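Home | List Info | Browse by Thread | Browse by Date | Previous Message | Next Message | Log In

Subject: Re: [linen-closet] Heavy blankets and where on earth to put them

On a morning in March, a list member wrote:

> I have inherited my aunt's bedding and I am being slowly
> buried by it. Two of the blankets are the thick plush kind
> with piping on the edge. They will not fold into anything
> smaller than a footstool. Has anybody had luck with vacuum
> bags? Also, do you all sort on the bed or on the floor? I
> tried the floor and the dog took it as an invitation.
>
> Second question: how do you get the fluff off everything
> that was stored next to the fluffy thing?

Sort on the bed. I say this as a person who then has nowhere to sleep until the job is finished, and I consider that the main advantage. If I sort on the floor, I can step over the floor for a month.

I was at it myself this week, so the timing of your question was either lucky or cruel. I own far more bedding than I own beds. My method, such as it is, is to pile everything up where I can see it and then pull out the small stuff first, the odd cloths and whatever has gone to live between the blankets. The small stuff is what makes a stack lean. 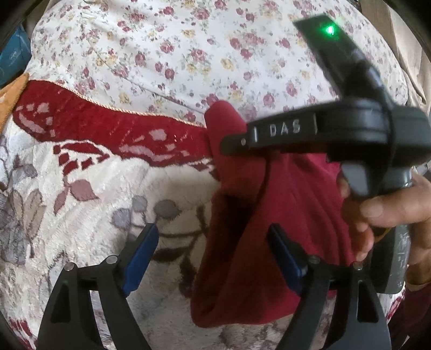 Halfway down the pile. The roses and the red band do not get along.

The plush one with the leaves and berries is my Handinia (I call it that after the shop, which was called Handinia and sold nothing else anyone wanted). I paid 90 dollars for it and was told it would last forever, and I am starting to worry they meant it. It is lovely in January. For the rest of the year it is a piece of furniture.

On vacuum bags: I bought a pack of 5 from Ruken and gave them a fair trial. The cotton things did fine. The plush did not. It came out after the summer with creases like a road map, and the pile lay flat on one side for weeks, no matter how much I brushed it. One bag also let its air back in overnight and pushed the closet door open, so I got up at 2 a.m. to have a word with a blanket. I would use them for duvets and pillows you don't love.

What I do now with the thick ones is fold in thirds the long way, then roll, starting from the plain end so the piping finishes on the outside. If you fold hard across a cord trim it gets a kink and keeps it. Mine has one from the year I was in a hurry. Then the roll goes into an old pillowcase. Pick one that's too ugly for guests. You can tell what is in there by which ugly pillowcase it is, and this has turned out to be the only labeling system I have ever kept up.
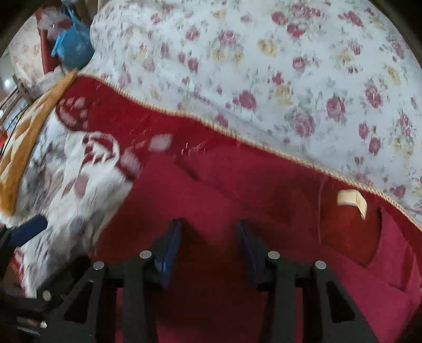
As for the fluff, a damp rubber glove, swept in one direction, gets most of it. The sticky rollers work too, but I went through 25 sheets on one duvet cover and began to feel I was paying by the hair. Dark reds are the worst for showing it, florals the best, and I suspect that explains a good deal of my grandmother's taste. Putting the plush in its own pillowcase also stops the problem at the source, so do that part first and the glove part second. I did them the other way round and got to do the glove part twice.

Somebody on the list recommended the Cárdenas cedar chest a while back. It is handsome, and it is 600 dollars, and I measured it against my Handinia and it would hold the Handinia. That's all it would hold. I went with the plain Godov under-bed drawers, which are ugly and stick a little on carpet but take two rolls each if you lean on them.

Does your aunt's set have care tags? If they've been cut off, try a corner in cold water before you trust the red not to run. I have a formerly white bath mat that can speak to this.

Back to it. I would like to lie down at some point this evening.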